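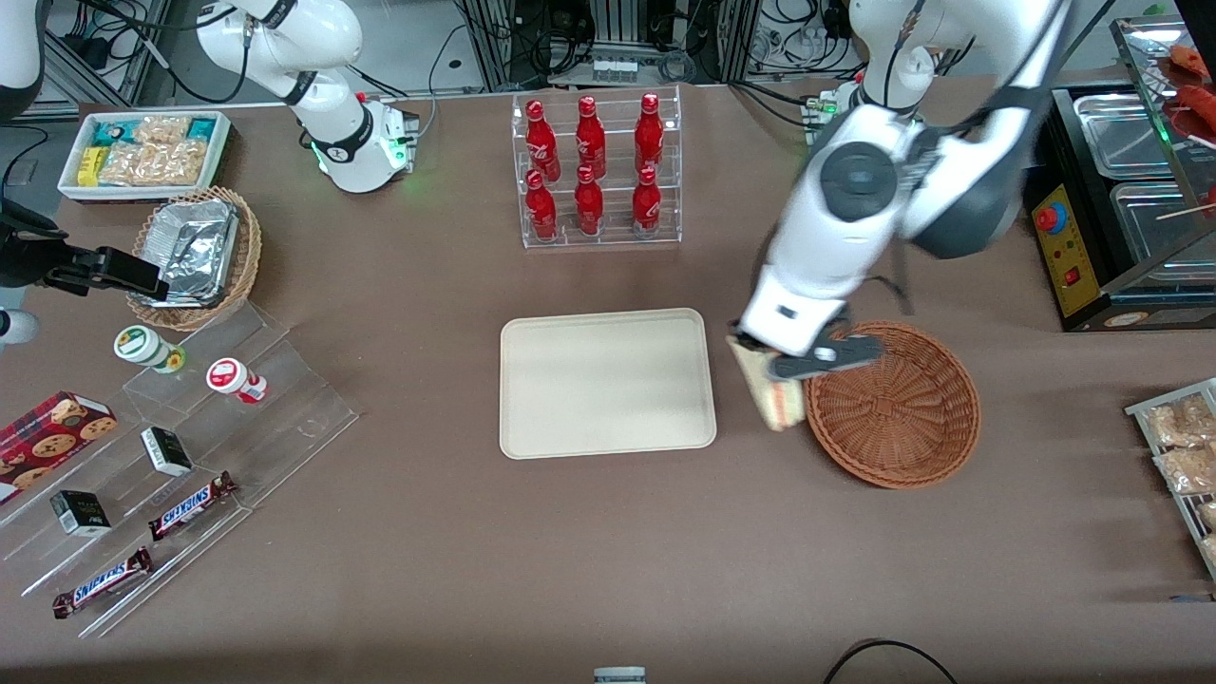

I've been wanting to tell you this for months, and now I'm finally allowed to – Lumbao, our little lunch subscription, is opening to everyone in April! If you've bought a meal deal in the last year you'll know how dull they can get, and I say that as someone who has eaten more than most. We've gone back to the things people really like at midday, so yes, there's a proper triangular sandwich with a yellowish filling, a woven basket to put it in, and snacks and drinks set out along the counter so you can pick what goes with it.

FOR IMMEDIATE RELEASE
Thursday, February 1, 2018

I started Rirnik from my kitchen table with one bread knife and a very patient neighbour downstairs. We've been testing Lumbao with offices in Prirkard since last summer, and in that time we've made 2,067 lunches (I buttered a fair few of them myself, and my wrists still remember it). People told us what they thought, sometimes at length! The beetroot wrap has gone. The cheese and pickle is staying, and it's got more pickle.

You choose four lunches a week or seven, if you work weekends like I do, and you can change your mind up to the night before. Everything is made the same morning and brought round before noon. Our bread comes from Pladico, a bakery two streets away from us, and they've come up with a softer white loaf that doesn't go soggy by one o'clock – we went through a lot of loaves getting there.

We're keeping 60 places for people who sign up early, and they'll get their first week at half price. After that it's the normal rate, with no joining fee and no contract.

If you write about food or local business and you'd like to come and try a lunch, please get in touch through the press page on the Rirnik website. Tell us about any allergies when you write, and whether you take mustard.

ENDS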